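4.3 Eignung der Arbeitszelle für Sortier- und Bereitstellungsaufgaben

Dieser Abschnitt gilt für die Zweiarmzelle Hullholm ab Softwarestand 2. Er beschreibt, welche Handgriffe die Zelle in der Werkstatt selbstständig ausführt und welche beim Bediener verbleiben. Stand der Angaben: 10. Januar 2020.

Grundlage ist der Dauerversuch im Werk Hultau mit 3.000 Greifvorgängen. Davon mussten 324 von Hand zu Ende geführt werden, überwiegend bei Teilen mit losen Leitungen. Starre Teile mit ebener Auflage verursachten nur einen kleinen Anteil der Eingriffe.

4.3.1 Einstufung der Teile

Stufe A: starre Teile ohne Leitungen, z. B. Leiterplatten. Unbeaufsichtigter Betrieb zulässig.
Stufe B: starre Teile mit angeschlossenen Leitungen, z. B. Kleinmotoren. Betrieb nur mit Bediener in Rufweite.
Stufe C: biegeschlaffe Teile, z. B. Litzen und Kabelpaare. Betrieb nur unter Sichtkontrolle, Vereinzelung von Hand.

Hinweis: Teile, die sich keiner Stufe eindeutig zuordnen lassen, sind wie Stufe C zu behandeln.

4.3.2 Arbeitsplatz einrichten

1. Zelle in den Einrichtbetrieb schalten. Beide Arme in Parkposition fahren.
2. Tischfläche reinigen. Bei zusammengesetzten Tischen prüfen, ob die Platten an der Stoßfuge bündig liegen.
3. Behälter links und rechts aufstellen, Ablageschale in die Mitte. Zwischen Schale und Behältern Freiraum lassen.
4. Ablageschale mit Papier auslegen. Blanke Metallflächen spiegeln und stören die Teileerkennung.
5. Behälter sortenrein befüllen. Teile nicht übereinanderlegen, Leitungen nicht verschlingen.
6. Behälterpositionen im Menü »Zelle > Ablagen« einlernen und speichern.
7. Probelauf mit 14 Teilen der Stufe A fahren. Bei mehr als einem Fehlgriff Schritt 6 wiederholen.

VORSICHT: Quetschgefahr zwischen Greiferbacken und Behälterwand. Im Automatikbetrieb nicht in die Behälter fassen.

4.3.3 Betrieb mit gemischten Teilen

Bei gemischter Bestückung gilt für den gesamten Lauf die höchste vorkommende Stufe. Motoren, Platinen und Leitungen dürfen gleichzeitig bereitstehen, jedoch in getrennten Behältern.
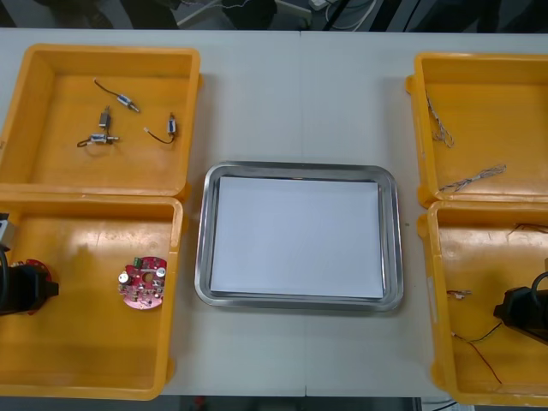 Ozan Kılıçarslan wendet dagegen ein, die Stufe C sei zu großzügig gefasst: Solange ein Mensch die Litzen vereinzeln müsse, habe die Maschine ihm den lästigsten Teil der Arbeit nicht abgenommen, und man solle das im Handbuch auch so schreiben. Der Einwand wurde übernommen. Stufe C gilt in dieser Ausgabe nicht als automatisierte Tätigkeit und darf bei der Taktplanung nicht als solche angesetzt werden.

4.3.4 Nicht freigegebene Tätigkeiten

– Stecken und Lösen von Steckverbindern
– Entwirren von Leitungen
– Aufwischen, Falten, Einräumen und vergleichbare Haushaltsarbeiten

Für das Stecken liegt ein Versuchsprogramm vor (Qureshi, Betriebsart T). Es darf nur nach schriftlicher Freigabe durch Detbridge geladen werden. Die Überarbeitung der Einstufung ist für Juli vorgesehen.

Bei Störungen weiter mit Abschnitt 4.4.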